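The Vurstead Concert Hall is accepting applications for the position of Audience Services Coordinator. The hall seats 1,584 and presents a mixed season of country, folk, gospel and touring pop acts. The coordinator reports to the Director of Visitor Experience, Valbona Delić, and is based at the main box office on the ground floor.

## About the position

This is a full-time, year-round post. The coordinator oversees the experience of ticket holders from the time the doors open until the building is cleared. A large part of our audience attends in family groups, often with an older relative, and the coordinator is the first point of contact for guests who need step-free seating, a companion ticket or an early entry time.

The hall manages 48 accessible seats on the main floor. Requests for these seats are received by telephone, by mail and in person, and must be answered within two working days.

## Duties

- Schedule and supervise front-of-house staff for evening and matinee performances
- Assign accessible and companion seating, and keep the waiting list current
- Meet with tour managers before each show to confirm door times, merchandise locations and any meet-and-greet arrangements
- Handle ticket exchanges when a performance is postponed
- Issue, collect and inspect staff uniforms
- Prepare a written report after every performance, including complaints, medical calls and lost property
- Answer letters and messages from patrons, including requests sent on behalf of fan clubs

## Requirements

Applicants must have at least three years of experience in a theater, arena, fairground or similar venue, two of them in a supervisory role. A high school diploma or its equivalent is required. Current first aid certification is preferred and may be obtained after hiring at the hall's expense.

The coordinator must be able to work evenings and weekends, stand for long periods, and remain courteous in a crowded and noisy lobby. Familiarity with the Gornex ticketing system is helpful. Training will be given to the successful applicant.

Knowledge of country music is not required, although most of our spring bookings are in that field and patrons will expect staff to know the evening's program.

## Pay and benefits

The position pays $767 per week, with overtime for any performance that ends after 11:00 p.m. Benefits include health coverage, paid vacation, a parking permit and two staff tickets for each production, subject to availability. Uniforms are supplied.

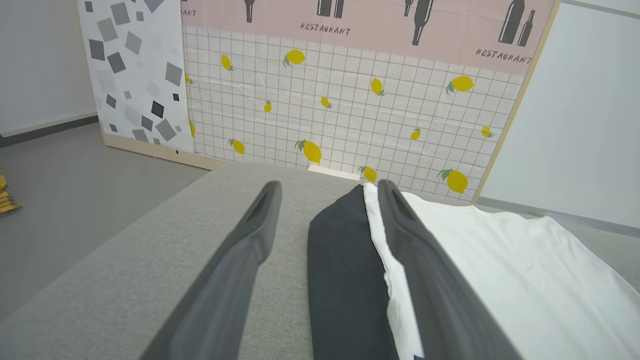

*Black and white fabric items on a light gray upholstered surface.*

## How to apply

Send a cover letter, a résumé and the names of two references to Radomir Grgić, Personnel Office, Vurstead Concert Hall. Materials may also be left in a sealed envelope at the box office between 10:00 a.m. and 4:00 p.m. Please write "Audience Services" on the envelope.

Interviews will be held in September. Finalists will be asked to attend one evening performance and to meet with the house manager, Alina Lungu, during the intermission.

The Vurstead Concert Hall is an equal opportunity employer. Applicants who need an accommodation during the hiring process should contact the Personnel Office before the interview date.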